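Getting Old Marker Off a Small Whiteboard

Fresh marker comes off with a dry cloth. Thin black lines left on for a week or more need more work. Lay the board flat on a table before you start and hold it by one edge, so it doesn't slide while you rub.

Go over the old line with a fresh dry-erase marker, wait a few seconds, and wipe both off together. Short strokes are better than big circles, which spread gray over the clean part. 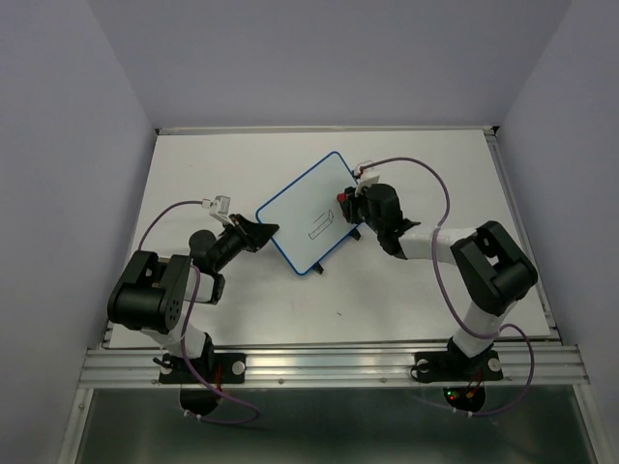
If a shadow is still there, put a little rubbing alcohol on a soft cloth and try again. Wipe with a damp cloth afterward and dry the board well, including along the border, where the dust collects. Skip scouring powder and rough sponges. They scratch the surface, and ink settles in the scratches.

Posted by Sharon Ondieki, July 29, 2026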